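바다위 통행로, 다시 열려… 이른 아침부터 양쪽 주민 줄 이어

2024년 4월 1일

토타노와 플레라디스 사이의 휴전선을 가로지르는 바다위 통행로가 이날 아침 다시 열렸다. 지난해 8월 양측 초소 사이의 긴장이 높아지면서 차단기가 내려간 뒤로 한 번도 올라가지 않았던 길이다. 해가 뜨기 전부터 보따리와 손수레, 더러는 염소까지 데리고 나온 주민들이 철문 앞에 모여들었고, 문이 열리자 누가 먼저랄 것도 없이 박수가 나왔다고 현장에 있던 이들은 전했다.

토타노 쪽 국경관리 당국은 첫날 하루 동안 모두 1,031명이 이 길로 오갔다고 밝혔다. 플레라디스 쪽은 따로 집계를 내지 않았으나, 당국 대변인은 기자들에게 "생각했던 것보다 훨씬 많은 분들이 오셨고, 그만큼 기다림이 길었다는 뜻으로 받아들인다"고 말했다. 두 당국 모두 이날 통행로 주변에서 충돌이나 사고는 없었다고 확인했다.

바다위는 이언로 강이 크게 휘어 도는 자리에 있는 작은 마을로, 휴전선이 그어질 때 집들은 토타노 쪽에, 밭과 과수원 대부분은 플레라디스 쪽에 남았다. 그래서 이곳 사람들에게 통행로란 먼 나라로 가는 관문이라기보다 아침에 나가 저녁에 돌아오는 밭길에 가까웠고, 길이 막혀 있던 동안에는 강 건너로 제 나무가 잎을 떨구는 것을 바라보며 겨울을 나야 했다. 살구꽃이 막 지기 시작한 때에 문이 열린 것을 두고 마을의 한 노인은 "가지치기는 이미 늦었지만 물은 아직 줄 수 있다"며 웃었다.

이번 재개는 양측 실무진이 지난겨울부터 이어 온 협의의 결과다. 합의문에 따르면 통행로는 우선 14일 동안 시험 운영되며, 해가 떠 있는 시간에만 열린다. 통행증을 가진 주민과 그 직계가족이 대상이고, 농기구와 씨앗, 묘목, 하루치 음식은 따로 신고하지 않아도 가지고 건널 수 있다. 다만 차량은 아직 허용되지 않아 비료나 물통처럼 무거운 짐은 손수레에 싣거나 다리 한가운데에서 건너편 수레로 옮겨 실어야 한다.
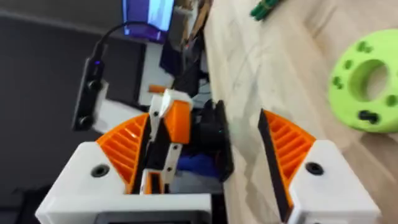
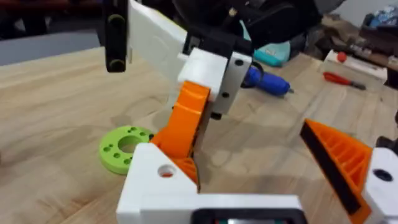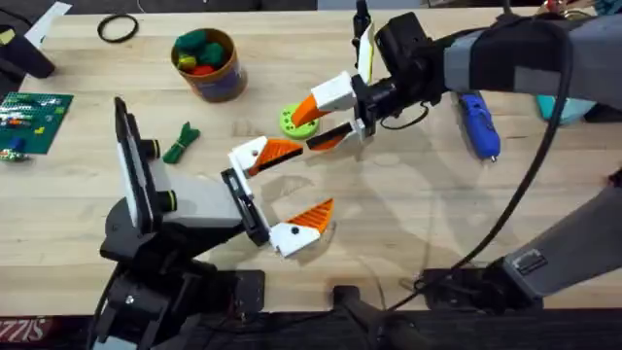

로봇 그리퍼. 세 번째 사진은 나무 상판 위의 로봇 팔 두 대.

검문 절차도 예전보다 한결 간소해졌다. 지난해까지는 양쪽 초소에서 같은 서류를 번갈아 내고 또 한참을 기다려야 했지만, 이제는 다리 어귀에 마련된 공동 창구에서 한 번만 확인을 받으면 된다. 이날 아침에는 명단의 이름 표기가 서로 달라 줄이 잠시 멈추는 일도 있었는데, 양쪽 직원이 머리를 맞대고 명부를 한 장씩 넘겨 가며 맞춰 본 끝에 정오가 되기 전에 대부분 해결됐다고 한다. 기다리는 사이 마을 빵집에서 내온 차와 참깨빵이 줄을 따라 돌았고, 창구 직원들도 한 조각씩 얻어먹었다.

길이 열렸다고 모든 걱정이 사라진 것은 물론 아니다. 강변 아래쪽 과수원 일부는 불발탄 확인 작업이 끝나지 않아 여전히 들어갈 수 없다. 토타노 쪽 당국은 약 77가구의 경작지가 여기에 걸쳐 있다고 설명하고, 붉은 말뚝이 박힌 곳은 아무리 눈에 익은 길이라도 넘어가지 말아 달라고 거듭 당부했다. 제거반은 상류 쪽부터 차례로 내려오며 작업하고 있으나, 봄비로 땅이 물러 일정이 늦어질 수 있다고 한다.

바다위 주민들의 반응도 한결같지는 않았다. 강 건너에 사는 언니를 만나러 왔다는 한 여성은 "전화로 목소리는 들었지만 손을 잡아 본 건 여름 이후 처음"이라며 한동안 말을 잇지 못했다. 반면 포도밭을 둘러보고 나온 한 남성은 지지대가 무너지고 관수용 호스가 여러 군데 갈라져 있더라며, 올해 수확은 기대하지 않는다고 했다. 그는 그래도 내일 다시 올 것이냐는 물음에는 무슨 그런 것을 묻느냐는 얼굴로 고개를 끄덕였다.

정치권의 평가는 조심스럽다. 플레라디스 의회의 야당은 시험 운영 기간이 너무 짧아 농사 계획을 세우기에 부족하다고 지적했고, 토타노에서는 초소 병력을 줄이지 않은 채 길만 연 것을 두고 우려하는 목소리가 나왔다. 양측 협상단은 병력 문제는 이번 합의의 범위가 아니라면서도, 통행로가 탈 없이 운영된다면 다음 회담에서 다룰 수 있는 이야기가 많아질 것이라고 내다봤다. 다음 회담은 이언로 강 상류의 옛 세관 건물에서 열릴 예정이며, 차량 통행과 운영 시간 연장, 그리고 학생들의 통학 허용이 의제에 올라 있다.

통학 문제는 특히 젊은 부모들이 기다리는 대목이다. 바다위에는 초등 과정만 있어, 길이 막히기 전까지 상급생들은 다리를 건너 플레라디스 쪽 학교에 다녔다. 지금은 2시간 가까이 버스를 타고 토타노 시내까지 나가야 한다. 강 건너 학교 측은 아이들이 쓰던 책상을 치우지 않고 그대로 두었다고 지역 라디오를 통해 전했고, 이 소식은 이날 줄을 선 사람들 사이에서도 여러 차례 오르내렸다.

해 질 무렵이 되자 밭일을 마친 사람들이 흙 묻은 장화 차림으로 하나둘 다리를 되건너왔다. 공동 창구는 마지막 주민이 건너온 것을 확인한 뒤 예정대로 문을 닫았다. 통행증을 새로 신청하거나 이름 표기를 고치려는 주민은 바다위 마을회관에 차려진 임시 접수처를 찾으면 되며, 접수처는 시험 운영이 끝날 때까지 매일 문을 연다.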